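Reviews > Data Capture > Handheld Kits

Salia two-hand gripper kit, reviewed after 500 demonstrations
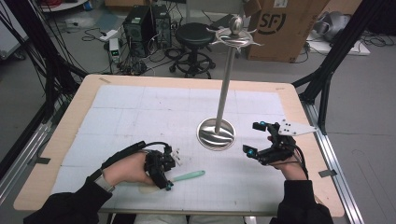 The pitch from Salia is that you can skip the robot. You hold a gripper in each hand, do the chore yourself, and the recordings go straight into training. I've heard versions of this before, so I asked for the kit on loan and gave it the dullest job I could think of, kitchen utensils and a metal stand. Pick up the spatula, hang it, take it down, put it back on the mat, start again.

Price as tested was $1560 for the pair with cables and software. The table and mat were ours.

First complaint: the cables. Each gripper trails one, and after an hour of reaching across yourself you start moving in ways that suit the cable. That matters more than it sounds. Whatever you do to keep a cord off your wrist ends up in the data, and the policy will happily learn it. I went back through my first 70 recordings and threw most of them out for exactly this. The manual has one line on cable routing and it's no help.

Second complaint is weight. My colleague Tomoyo Yagi has smaller hands than I do and lasted 8 minutes before asking for a break. Her demonstrations were still better than mine, slower and with fewer regrasps, so maybe being uncomfortable makes you careful. I wouldn't build a collection plan on it.

Now the good part, and I didn't expect to be writing one. The jaws close the way you think they will. With the old Githam set I always overshot on thin handles, and with this one I stopped noticing the tool by the second afternoon. Tracking held up well too, apart from fast wrist rolls, where it would sometimes jump and need a redo. Shiny objects worried me, and I can't say I saw any trouble I could pin on the metal stand. I also can't say I tested it properly.

The software is called Clerier and it is plain to the point of rude. Start, stop, keep, discard. There is no way to mark a recording as "fine, but the grasp was ugly," and I wanted that button every few minutes. File names are timestamps only. Bring your own spreadsheet.

Salia's sales page says a new task can be learned from an evening of demonstrations. Ours was not. After 500 kept recordings the policy picked up the spatula most of the time and hung it some of the time, and moving the stand a hand's width to the left was enough to confuse it. You could blame our training setup, and Salia did.

Would I buy it? For one task on one table, no, borrow somebody's. If you have several people collecting every day, the jaws alone make it worth a look, but ask for the longer cables and try the Tanabe pair first. Those are uglier and lighter, and the discard button is on the handle where it belongs.

We use cookies to remember your settings and measure traffic. Accept all | Manage choices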